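Falimis Study Boards > Humanities > Essay help
Topic: Recollection in the Phaedo – how much do I need to explain?

okrajnice
Posted Thursday, 4:12 pm
I have an essay due on the equality argument in the Phaedo. Limit is 1000 words and I'm at 482 without having said anything of my own. Everything so far is setup: who Simmias is, what the Forms are, the sticks and stones. The prompt is "Does Socrates show that we knew the Equal before birth?" How much of the setup can I cut?

tallgrass_tutor
Cut who Simmias is. Your reader knows. Keep one paragraph that lays out the argument in your own words and get to the step you think is weak by the second page at the latest.

Which step is that, by the way? You didn't say.

okrajnice
The part where he says we must have known the Equal before we began to see and hear. I don't see why it couldn't have happened at the same time as the first seeing.

tallgrass_tutor
He deals with that. Simmias suggests we get the knowledge at the moment of birth, and Socrates asks when we lose it, then. You need to answer that passage or the grader will write it in the margin for you.

Radomír Ondrejka
I would disagree with cutting the setup that far. I marked first-year papers at Kratochvíl for two terms and the most common fault was a student attacking a step they had never stated. If 600 words go to a careful statement of the argument, fine. The criticism can be short if it hits the right place.

mossback
600 out of 1000 is too much. The prompt asks "does he show", so the marks are in the assessment. At Cliduvar they told us a third for exposition and no more.

Radomír Ondrejka
A third is a rule for longer papers. In a short one the exposition does not shrink at the same rate. The argument has the same number of steps whatever your limit is.

mossback
Then state only the steps you need. The opposites argument that comes before it can go entirely, and so can the swan stuff at the other end. 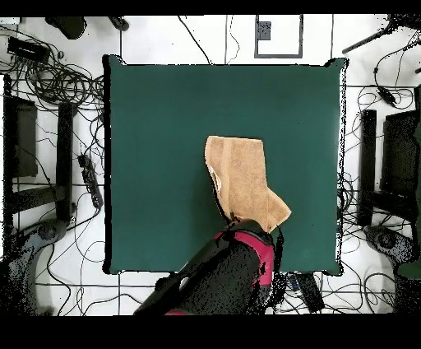
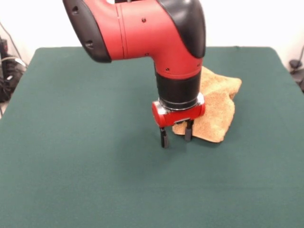
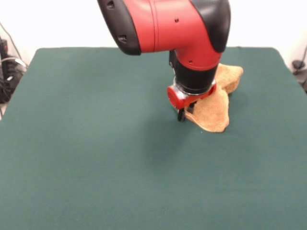 Re: Which translation?

okrajnice
Side question. I have the old Grakuvmont reader from the library, and it says the sticks "fall short" of the Equal. A classmate's copy says they "are inferior to" it. Does it matter which one I quote?

tallgrass_tutor
Pick one and stick with it. Give the Stephanus numbers (74a and so on) so that anyone can find the line in their own copy.

mossback
It matters a little. "Fall short" sounds like the sticks are aiming at something, and a lot of people hang their reading on that. If your objection doesn't depend on it, skip it.

Radomír Ondrejka
Here I agree with mossback. There is also the line about the sticks appearing equal to one and not to another, where the Greek can be taken more than one way. It could mean equal to one person and not to another person, or equal to one thing and not to another thing. Put that in a footnote if your instructor allows them. Do not try to settle it.

okrajnice
Footnotes count toward the limit, so no.

New draft plan: one paragraph for the argument, one for the "when do we lose it" passage, then 2 paragraphs on why I think that reply only works if knowing something means being able to give an account of it. He does say that at 76b, I checked.

tallgrass_tutor
That's a proper essay. Write the last 2 paragraphs first and see how much room is left.

Radomír Ondrejka
I still think one paragraph is thin for the argument, but the plan is clear. Watch the word "know" – you use it in two senses in your post already.

okrajnice
Where?

Radomír Ondrejka
"Knew the Equal" in your first post, taken from the prompt, and "knowing something means being able to give an account" in the last one. If those are the same, say so early. If they are different, that may be your whole objection.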